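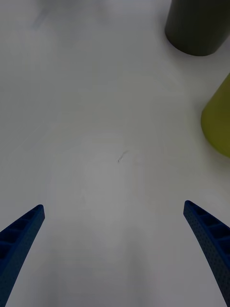
Joltodia, January

I bought the white table on a Saturday, second-hand, from a woman in the next street, and I carried it home with my neighbour in two trips, first the top and then the legs. For eleven years I had worked on my knees or on the bed. When I say worked, I mean the translations which I do in the evening, after the other job. They are not famous books. Mostly they are instruction leaflets and letters from the water company, and sometimes a story for children.

I want to write today about learning a language when you are already an adult, because a reader asked me how long it took. I came to Joltodia with a dictionary and one suitcase. The dictionary had 612 pages, and I had the idea to learn one page every day. I was very serious about it. I stopped at the letter C. Even now I know many strange words which begin with A and B, and I have almost no chance to use them. In which conversation can a person say "abscond"?

What helped me more was the bus. At that time I took the 40 from Prilon to the centre, and the journey was long enough to hear a whole quarrel or a whole recipe. I listened to how people say no. In my language we say no very directly, and then we offer tea. In English, people say "I'll have a think about it", and for a full year I was waiting for the result of all this thinking.

After the bus came the small notebook. I wrote in it only sentences that I had heard with my own ears, never from a book. "It's not the end of the world." "Mind how you go." "You're all right there." The last one I still find difficult, as it can mean please stay, or please do not help me, or I forgive you. There are 181 sentences in the first notebook. I did not copy them into a computer, and I don't think I will.

My cousin in Hadgu asks sometimes if I dream in English now. I do, but badly – in the dream I make the same mistakes with the articles. "The" and "a" are my life's work. I had a teacher at the evening class in Caluna who told us to put "the" when we already know the thing and "a" when we are meeting it for the first time. It is a beautiful rule and it is correct perhaps half of the time. Why do you go to hospital but to the bank? Why is it the radio, and only television?

For the children's stories I have a different problem. A child does not forgive a heavy sentence. The one I am translating now has 2000 words, and there is a goose in it who speaks in rhyme. In the original she is a little rude. When I make her rude in English she becomes cruel, and when I make her polite she is not a goose any more. I have left her for the end, and I am doing the fox first.

To the reader who asked: it took me four years before I could make a telephone call without writing it down before. Shopping was quicker. Jokes I am still learning. If you are in your first winter, take a bus, a long one, and sit near the front where the older people sit.

Next time I will write about the goose, if she is finished.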